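Orkside Home Forum > Kitchens > Counters and Surfaces

Sealing dark marble: how often, and is Puden worth it?

bouchra_t
We moved into a place in July with dark brown marble counters, white and tan veins. The previous owners left a half-used bottle of Puden sealer under the sink and no notes. Water drops leave a darker spot that goes away in 20 minutes or so. Do I need to reseal now or can it wait until spring? Also, is the Puden any good or should I start fresh with something else?

cthai
If water darkens the stone, it's soaking in. Reseal now. Clean it first with plain dish soap, let it dry overnight, then wipe on a thin coat and buff off whatever is left before it hazes. I do mine once a year.

Quartey
Once a year is a sales pitch. Mine got one coat when it was installed and that was 7 years ago. I wipe up spills and it looks fine. Sealer doesn't stop etching anyway. Lemon juice will dull polished marble whether you sealed it or not.

cthai
I didn't say anything about etching. She asked about water going in. Oil goes in the same way and oil doesn't dry out by lunch.

Quartey
Fair on the oil. Still think yearly is too much. Do the water test and go by that.

naa_dogbe
Is the bottle old? I used an opened Puden that had been in the garage for a couple of winters and it went on streaky. Took me 3 rounds with a clean rag and more sealer to get it off. New bottle was no trouble. Cokau is thinner and easier to spread but it smells strong, so open a window.

brahimz
Before you put anything on it, make sure it is marble. A lot of brown stone with veins gets sold under whatever name the yard likes. Put a drop of vinegar on a spot that's hidden, under the toaster or in the back corner. If it leaves a dull mark after a few minutes it's a calcite stone. Some serpentine won't react and needs a different product.

bouchra_t
Did the vinegar test behind the faucet. Dull mark, so marble. The bottle has no date on it and what's inside looks cloudy. I'll toss it.

Now the second problem. One area by the window has lost its shine. A local shop quoted me 600 to repolish the whole run. Is that normal?

yaowalak_r
I paid over that for less counter, but it included filling a chip. Ask if they will do only the dull section. Mine said no at first because the finish might not match, then did it when I asked again.

Quartey
Or leave it. It's a counter.

brahimz
Polishing powder and a felt pad will handle light etching on a small patch. Work it wet and keep the pad moving. On dark stone I'd try one small area first — a swirl shows up much more than it does on white.

bouchra_t
Going to try the powder in the back corner, then seal everything with a new bottle once it's dry. The stretch at the far end still has a good shine, so I'm leaving that one alone apart from the sealer. 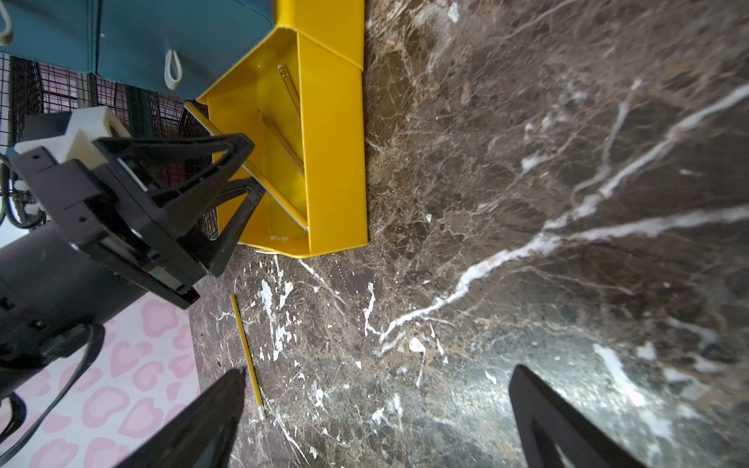 If the corner comes out hazy I'll call the shop and ask for a price on the dull section only. Does the powder have to be fully rinsed off before sealing, or is a damp cloth enough?

cthai
Rinse it, twice. Any powder left behind gets sealed in.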